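Grasp planner keeps aborting on the last fruit in a perforated crate

Asked by Catrin Cadwaladr
Viewed 169 times, 2 answers

We are picking fruit out of plastic crates using Estidik for segmentation and Vemico for motion planning. With a full crate it's fine. When one piece is left near a wall, the planner aborts with "no collision-free approach", or it sends back a target that is outside the crate.

I think there are two separate problems. The walls are full of small openings, so depth comes back patchy and the collision mesh ends up with ragged edges. The segmenter also picks up colour through the openings and merges it with the real target. Voxel size is 8 mm. I've tried 2 mm, and the planning time went up to more than 50 seconds with the same result.
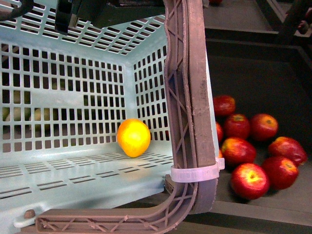
Should the crate be in the collision scene as a live point cloud or as a fixed model?

A fixed model. Fit the crate pose once per cycle and load solid boxes for the four walls and the floor, then remove any live points that fall inside those boxes.

I got that much from an older thread about Stokura, but it doesn't say what to do about the segmentation. Has anyone got both parts working together? Retraining is possible but I'd like to avoid it before Monday.

Answer 1 – Delyth Pugh (accepted)

Do the crate fit first and use it for both problems. Once you have the pose you know the inside volume, so you can throw out mask pixels before they ever reach the grasp planner.

The order we use:

Fit the crate model to the rim only. The walls are too noisy to help.
Project the inside volume into the camera view.
For each mask, keep only the pixels whose depth puts them inside that volume. Shrink the volume by 8 mm on each side first.
Split whatever is left into connected parts and drop the small ones.
Plan against the solid boxes.

Fruit showing through the wall has a depth behind the wall plane, so it goes at step three. Where the depth is missing, drop the pixel. Don't fill the holes – the default fill in Estidik averages across the bars and puts points right on the wall.

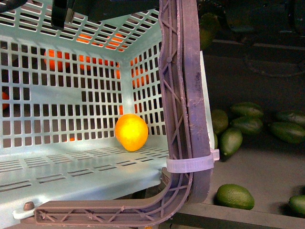 One orange inside near the back-right corner, and more orange showing through the walls.

For the corner case, check your approach angles as well. Vemico samples straight down by default, and near a wall the finger model clips the box every time. Let it tilt away from the closest wall and raise the sample count. Ours was failing on the finger padding, which someone had set in February and left in the config.

Also put your voxels back to 8 mm. Once the walls are boxes the finer grid gains you nothing.

Comment from Catrin Cadwaladr: Rim fit and the depth check fixed the outside targets. Still tuning the tilt, but the aborts are down a lot. Accepting this.

Answer 2

Have you tried Hodžić? We switched and didn't have this problem, but our bins have solid sides so it may not be the same. You could also put tape over the holes.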